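3.2 Places where garments rest between wearing and washing

In the earlier section we treated the laundry of a household as a path with two ends, the body and the machine. Our observations in the Chacko flat suggest that this picture is too simple. A large part of the cloth in a home is at any moment in neither condition. It has been taken off, or taken down from the line, and it waits. We call these waiting positions rests, and we distinguish three kinds: the container, the soft surface and the edge.

The container is the rest which the household itself names when it is asked where the laundry goes. In the Chacko flat it is a pale grey fabric hamper, soft and cylindrical, open at the top, with the dark rim of another container directly beside it. 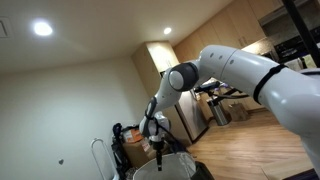
A soft hamper has properties that a rigid one does not have. Its wall gives way when a heavy item is pushed against it, and when it is little filled the upper part can fold inward and make the opening narrower. Participants in the Dorari interviews complained about this more often than about capacity. They also mentioned the neighbourhood of the hamper. Where bags, boxes and packages collect in the same corner, the person must reach over them, and a garment is then more likely to be dropped on the nearest free surface on the way.

The soft surface is usually that nearest free surface. Sofas, beds and armchairs were the most frequent rests in our diary material – more frequent than the hamper in the evening hours, although less in the morning. A sofa seat has a convenient height and it does not look dirty to most people, so a cloth may stay there without anybody feeling that it is in the wrong place. Different items also gather there. In Figure 3 a light blue cloth lies bunched on a tan leather seat cushion, and a second one, white with a blue checkered pattern, is crumpled at the front lip of the same cushion.

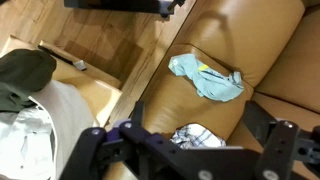

Vol. 32, p. 1037

Figure 3. Two cloths at rest on the sofa seat, Chacko flat.

The position at the front lip is of interest to us. In the coding scheme it belongs to the third kind, the edge, even when the furniture is a soft surface. An item at the edge is easy to grasp but also easy to lose to the floor, and our coders were instructed to mark it separately from items in the middle of the cushion. The colour and pattern of each item were noted only in order to follow it from one entry to the next.

We turn now to the form in which the garment rests. The Florkeck scale, which was made for folded linen, has no category for a shirt that was simply let go. We therefore added the value "bunched" for cloth whose outline does not any more show what garment it is, or shows it only through a detail such as a button, a seam or a label.

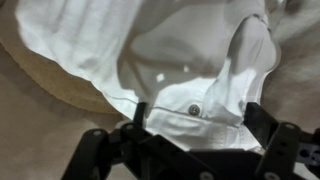

For white cotton such details are especially important. The folds of a white shirt have little contrast among themselves, and a coder who looks for the sleeve or the collar will often not find it. A button on a flat band of fabric, with a line of stitching near it, is in our experience a more reliable sign, although it does not tell if the band belongs to the front, the cuff or the hem. When the coders could not agree, the item was entered as "shirt, part unknown" and was kept in the analysis.

The consequences for sorting are considered in the next section, where the same three kinds of rest are applied to the diaries of the Vova households.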